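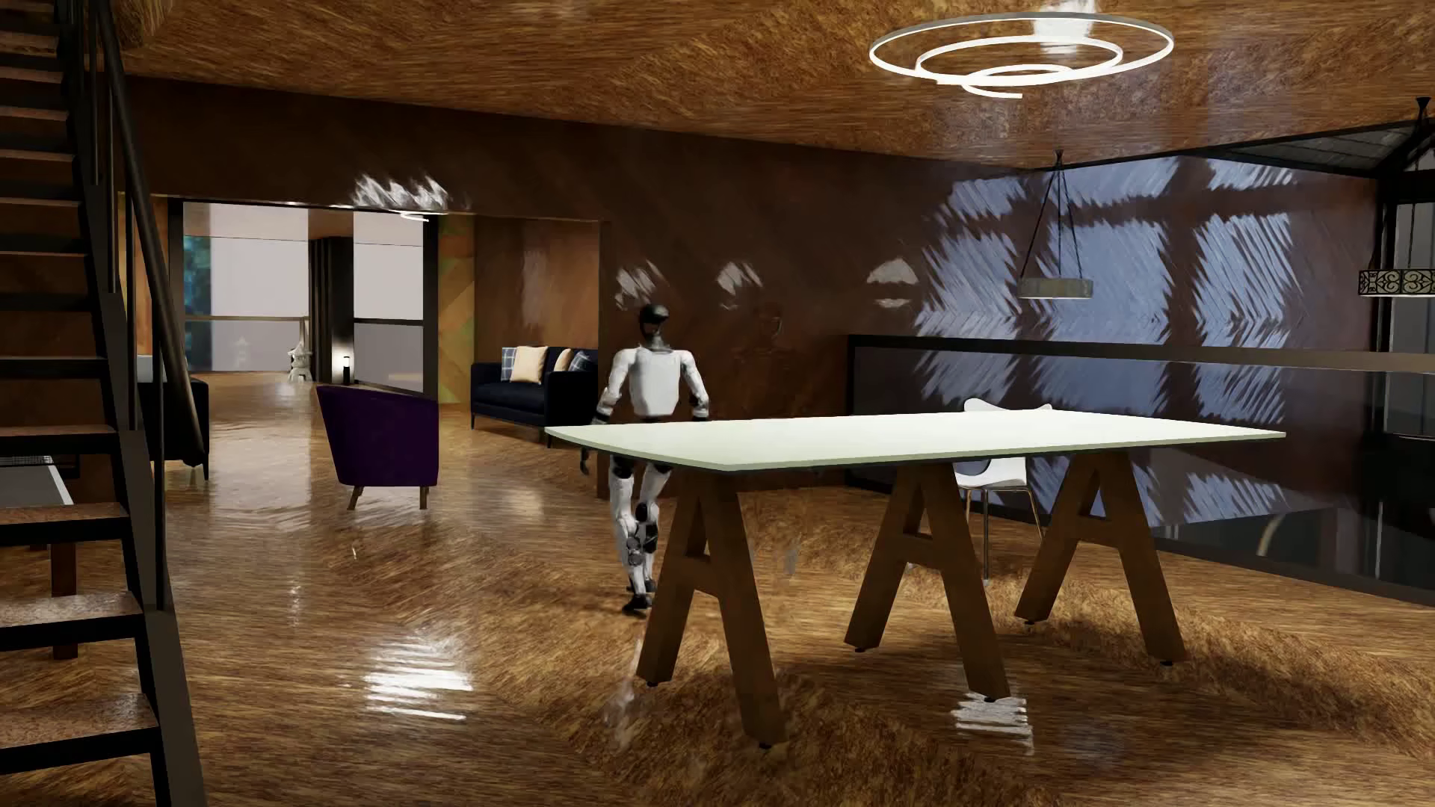 3.2 Setting up the simulated humanoid

Figure 3. The humanoid walking beside the trestle table in the rendered interior.

We were delighted by how much of the Romel set-up could be settled before the machine in Lallodby was even switched on! Each joint was given its own limits and damping, and the feet were tuned last, as small errors in the ankles spread upwards very quickly. The polished floor in Figure 3 uses a single friction value throughout.

Ese Balogun ran 200 walks past the table and logged every one. In 11 of them the hanging forearm touched the table top - a lovely find, as it led us straight to a wrong offset in the left shoulder file. We corrected it and repeated the full set in August with no contact. The shoulder file is now checked against the Idahosa calibration sheet before each new batch.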